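Gripper pads: checking for wear before they let go

Workshop tips - hand-held grippers

Rubber finger pads wear out faster than anything else on a hand-held gripper, and they give very little warning. We lost half a day of shoe rack work to a pair that had been left on too long. The sandals kept slipping at the strap, one landed on the floor, and the person holding the grips had started squeezing harder to make up for it. By the afternoon there was a sore wrist as well as a pile of spoiled recordings.

The fault was put down to the cables at first, then to the software. It was the pads. The tips below are what we do now.

Look at the inner faces first

Open the jaws fully and look at the two faces that meet. A good pad has a straight edge and a flat surface. Change it if you find any of these:

Flaps you can lift with a fingernail
Chunks missing near the top
A lower corner that hangs away from the finger
A shiny patch where the grip has been polished off

Change both pads together. A new pad facing an old one closes off centre and pushes the object sideways.
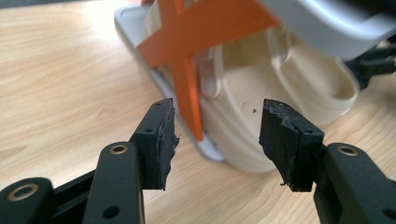

Torn pads on both fingers. Change the pair.

Do not trim the frayed bits and carry on. We tried this with nail scissors and the tear ran further down the pad within 300 grips. Glue is no better. It sets hard, and the hard spot is what touches the object.

Changing the pads

1. Unplug the gripper. The jaws on a Bresska can close when the trigger is knocked, and they pinch.
2. Take out the small screw near the top of each finger and put it in a dish.
3. Peel the old pad from the bottom upwards.
4. Wipe the finger with a dry cloth, then with a little surgical spirit. Let it dry.
5. Press the new pad on from the middle outwards and hold it for a slow count of ten.
6. Refit the screw until it stops. Do not force it.
7. Leave overnight if you can.

While the fingers are open, work each joint by hand. Grit in the bushings feels just like a weak grip.

We buy ours from Tretia in bags. The Skolteck ones fit too but are slightly thicker, so the jaws need setting again afterwards.

Set the rack up the same way each time

A worn pad shows up sooner when nothing else has changed. Put the shoe rack on the far half of the table, toes pointing away for the black sandals on top, and keep the beige slippers underneath. If a sandal that came up cleanly yesterday slides today, look at the pads before you look at anything else.
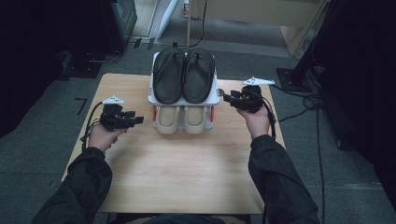 Both pairs on the rack, one gripper each side.

Keep cables to the outside of the arms. A cable that crosses the tabletop will sooner or later catch a shoe, and the drop gets blamed on the grip. Check the floor too before you sit down, and coil up any slack near your feet.

Lifting by the strap

Straps are harder on pads than soles are. The load sits on a narrow strip and the shoe wants to swing. Close the jaws near the middle of the strap, lift a little, and wait for the shoe to settle before you move it across. If it creeps, put it down and start again. Do not chase it with a tighter squeeze.

Stop at once if the jaws slip and snap shut. Put the grip down, shake out your hand, and have a look at the faces.
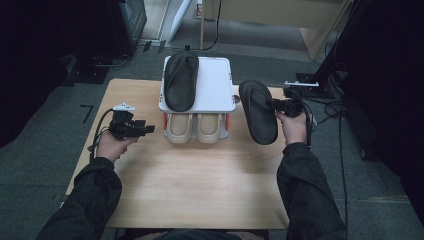

Osei workshop, 8th March

Added after the second set of pads went on. We now keep a tally card taped to the lid of the spares box and change pads at 500 grips for straps, 600 for soft shoes such as slippers. Anything with a buckle or a rough sole comes down to 400. These are our own numbers for our own table and yours may differ.

Old pads go straight in the bin. Two went back into the spares bag by mistake and were fitted again the following week.

Spare screws are in the same box, under the card. Please write on the card when you take the last bag, as the next order is not until April.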